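Call for Participants: Robot Handling Open Day at Suler
March 2019
By Veronika Vass

Suler invites applications from people who work with their hands to take part in its open day in Odadthorpe this June.

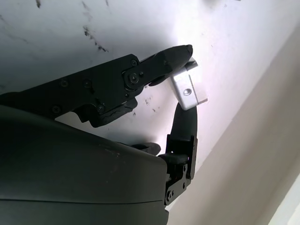
Bognár, attending last time, remarked that the talks could have been shorter and the time at the benches longer. The schedule has been changed accordingly, and each group will now have 80 minutes at the benches following a 10-minute introduction.

The open day concerns the handling of small metal parts by a robotic gripper. Staff will demonstrate how a part is picked up, turned and set down, and participants will then be asked to direct the work themselves under supervision. Written comments will be collected at the end of each session – these will be used in planning the training program for new operators.

There are 70 places. We wish to hear from machinists, assemblers, packers, inspectors and students in technical courses. No experience with robots or programming is required. Applicants must be 18 or older and able to stand for the length of a session. Persons who need a seated place should state this in the application, and one will be arranged.

Participants should wear closed shoes and tie back long hair. Rings and watches must be removed before entering the work area. Safety glasses are provided. Lunch is included, and a shuttle will run from Punberg station in the morning and return in the afternoon.

Participation is unpaid. Travel costs within the region will be refunded on presentation of a receipt.

To apply, send a letter of no more than one page to the Open Day Office at Suler, giving your present occupation and the kind of parts or goods you handle. Please state whether you prefer a morning or an afternoon group. Applications from two or more employees of the same firm are welcome but must be sent separately. All applicants will receive a reply by mail.

Comments (3)

millside_r
Is the shuttle running for the afternoon group too, or only first thing?

Dorrit
I sort castings all day and would like to see how it does with oily ones. Application sent.

T. from Punberg
Same question as above about the shuttle. Also, can receipts be for gas or only train tickets?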